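3.2 Collecting demonstrations in simulation

All training examples for the Plalgate task set were gathered in simulation. Each episode begins with a cluttered group of household and toy objects placed on a plain surface, with a single arm reaching down from above. The object set includes bowls, building bricks and power drills. We kept the background a uniform gray in this round so that differences between episodes come mostly from how the objects are laid out. Backgrounds are varied later, when the examples are loaded for training (Section 3.4).

Layouts are drawn at random. Objects may touch or hide one another, and we do not reject a layout on those grounds. A policy trained only on well-spaced objects did poorly in our early trials, and most of its errors came when a second object sat close to the target. We therefore let the gripper work in crowded arrangements from the start.

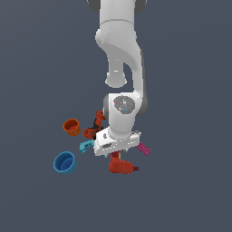 One reviewer of an earlier draft, writing for Halska, objected that random layouts waste effort: many of them repeat what the policy already knows, and a smaller set chosen by hand would teach it as much. We tested this in part. A hand-picked set taken from the same pool gave similar results on single objects but lower success on drills, where the angle of the handle matters a great deal. We kept the random draw and removed near-duplicates afterward.

An operator guides the arm with the Tereck hand controller and sees the same rendered view that is saved for training. Each episode has one named target, for example "blue bowl" or "magenta brick." The operator moves the hand over the target, closes the fingers, lifts, and holds the object for 7 seconds. Arm positions, finger opening and camera views are saved at 20 steps per second. If the object slips during the hold, the episode is marked as failed and stored separately. Failed episodes are not used to train the policy, but we do use them for the grasp scorer described in Section 4.

Of the 400 episodes recorded in January, 354 were kept. The others were dropped for failed holds, for objects pushed out of reach, or for the wrong target being lifted. The last case came up mainly with the cups and bowls, where the operators sometimes read the prompt too quickly. After the first batch we changed the prompt so that the color comes first and is repeated when the hand gets near the surface.

The approach phase turned out to need the most care. Operators differ in how they come down on a target: a few drop straight onto it, while others hover and adjust the wrist before committing. Both styles are present in the data. We did not smooth the paths, apart from cutting idle time at the start of each episode.
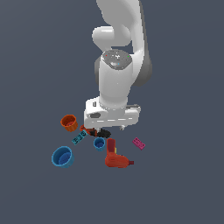 Figure 3. Simulated arm above a cluttered layout with bowl, cups, bricks and a toy drill.

Labels for each step were produced from the simulator state and use the same names as the prompts. The Van Acker baseline was trained on the same kept episodes with its default settings, and no extra examples were recorded for it.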